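Haswood Parish Recipes: a small collection of handwritten recipe cards, typed up

About this collection

Hello, and thank you for looking in. This folder holds 127 recipes copied out from the card boxes of families in and near Haswood, most of them for cakes, pickles and the sort of stew that sits on the back of the stove all afternoon. I began typing them up one wet February because my aunt's cards were fading, and then the neighbours started turning up with theirs (biscuit tins full of them!), so it grew rather more than I meant it to.

What's inside

recipes.csv has one row for each recipe, with the title, the kind of dish, the ingredients and the method. notes.txt has all the scribbles from the margins, such as "less sugar for Dad" or "burnt, try again". I was very tempted to tidy those and I'm glad I left them be. 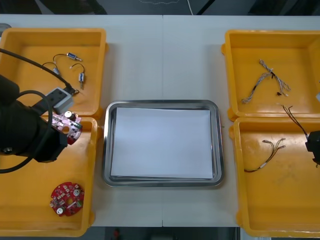

Spelling is kept as the writer had it, so you will meet "choclate" and three versions of "rhubarb". Weights are a muddle of ounces, grams and teacups, and I haven't converted them in the main column. There is a second column called grams, filled in for roughly half the rows, where I felt sure enough of my sums. Please don't trust it for jam.

Gaps and known problems

In 9 recipes the oven heat is missing altogether, and 2 cards were so stained that I had to guess a word here and there. Guesses are in square brackets. The Skosbridge cards lean heavily towards puddings, so this isn't a fair picture of what people ate on an ordinary evening.

Using it

Copy, cook and share as you like, with a mention of the collection if you print anything. If you spot a mistake, or your gran made the Clollis loaf differently, do write and tell me, and I'll add her version beside the one we have.

Tsung-han Choi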